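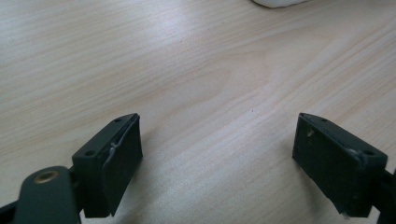 Step 1: Clear the table and look at the grain

I do love a pale wooden table! Take everything off ours (the Osa, bought second-hand in Gramthorpe) and crouch until the daylight skims along the top. Smears and sticky rings jump out at that angle, and you get to enjoy the grain while you're down there.

Step 2: Wash with the grain

Two drops of washing-up liquid in a bowl of warm water is plenty. Wring the cloth out hard, then follow the lines of the wood in long strokes, right to the ends. On our table they run on the diagonal, so I start at one corner and work across. Dry it straight away with an old tea towel.

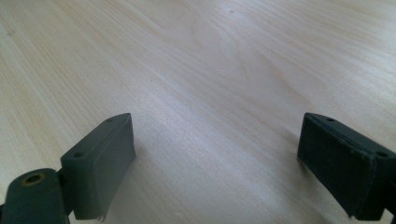

Enine wrote in to ask whether wax is worth the bother on a table that gets used every day. Yes, but go thin! A dab of Fuchs paste on a soft rag, left for 14 minutes and then buffed, brings up a lovely soft sheen. Try it underneath first if you don't know what finish you've got.

Step 3: Check for specks

Look again from the other side. Anything tiny and dark could be a crumb or could be part of the wood, so try a fingertip before you reach for a scraper. 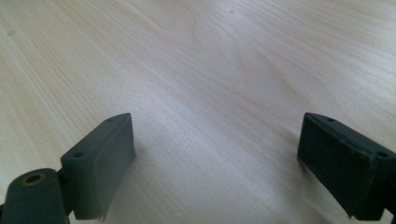
Pale grain with the light across it.

I wax again in November, and wipe down daily in between.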